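Ticket 2780 – Module Stock Nesier : les quantités des bacs ne se mettent plus à jour après l'import
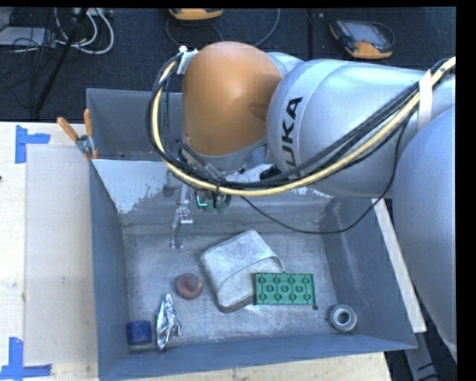
Bac métallique gris sur la table en bois, poste de préparation.

Statut : résolu
Priorité : normale
Produit : Nesier, module Stock et emplacements
Ouvert le : 2022-10-01
Client : Fornura, entrepôt de pièces détachées

Description du problème

Bonjour,

Je vous écris pour un problème avec les quantités dans Nesier. Je m'excuse d'avance pour mon français, qui n'est pas ma langue maternelle. Si une phrase n'est pas claire, je peux la reformuler.

Chaque nuit, nous importons un fichier CSV qui contient les mouvements de la journée. Le fichier est produit par notre ancien logiciel Matoušek, que nous gardons encore pour la facturation. Depuis la dernière mise à jour, l'import se termine avec le message « Import terminé sans erreur », mais une partie des emplacements garde l'ancienne quantité.

Dans le dernier fichier il y avait 300 lignes. Le journal indique 300 lignes lues et 193 lignes appliquées. Pour les autres lignes, je ne trouve aucun message, ni dans le journal ni dans l'écran des anomalies.

Ce que j'ai déjà vérifié :

Le fichier s'ouvre correctement dans un tableur et le nombre de colonnes est le même sur toutes les lignes.
Les codes des emplacements existent dans Nesier.
L'utilisateur technique qui fait l'import possède les droits d'écriture.
Un deuxième import du même fichier donne exactement le même résultat.

Je joins le fichier et le journal complet.

Réponse du support

Bonjour,

Merci pour ces informations. Pouvez-vous nous indiquer le séparateur décimal et l'encodage choisis dans le profil d'import ? Merci de nous envoyer aussi deux lignes appliquées et deux lignes ignorées.

Réponse du client

Bonjour,

Le séparateur décimal est la virgule, l'encodage est UTF-8. Ces réglages n'ont pas été changés depuis le mois de mai.

Lignes appliquées :
A-02-14;JOINT-PL;12;E
A-02-15;JOINT-RD;8;S

Lignes ignorées :
B-07-03 ;BAGUE-LT;20;E
B-11-01 ;BAGUE-CR;6;S

En copiant ces lignes, j'ai remarqué une espace après le code de l'emplacement dans les lignes ignorées. Je ne l'avais pas vue dans le tableur. J'ai ensuite filtré le fichier : toutes les lignes ignorées appartiennent à la zone B et toutes ont cette espace. Cependant, elle était déjà présente dans les fichiers plus anciens, qui étaient importés correctement. Je ne comprends donc pas pourquoi cela pose un problème maintenant.

Réponse du support

Bonjour,

Votre observation est juste. L'ancienne version supprimait les espaces en fin de champ avant de chercher l'emplacement. Dans la nouvelle version, cette suppression dépend d'une option du profil, désactivée par défaut. Veuillez suivre ce chemin :

Paramètres > Échanges > Profils d'import > votre profil > Nettoyage des champs > Supprimer les espaces en début et fin de champ

Cochez l'option, enregistrez, puis attendez 45 secondes avant de relancer l'import. Ne relancez pas le fichier complet, car les lignes déjà appliquées seraient comptées une nouvelle fois. Préparez un fichier avec les lignes manquantes seulement.

L'absence de message dans l'écran des anomalies est une erreur de notre côté. Elle est transmise à l'équipe de développement.

Réponse du client

Bonjour,

J'ai activé l'option et importé les lignes manquantes dans un fichier séparé. Toutes sont appliquées. Par contre, mon deuxième import du premier jour avait compté deux fois les mouvements de la zone A. Je les ai corrigés par un inventaire partiel.

Une dernière question : notre connecteur Vustalex utilise-t-il le même profil, ou faut-il cocher l'option une deuxième fois ?

Réponse du support

Bonjour,

Le connecteur possède son propre profil. Il faut donc cocher l'option aussi à cet endroit, le chemin est identique.

Réponse du client

C'est fait, merci beaucoup. Vous pouvez fermer le ticket.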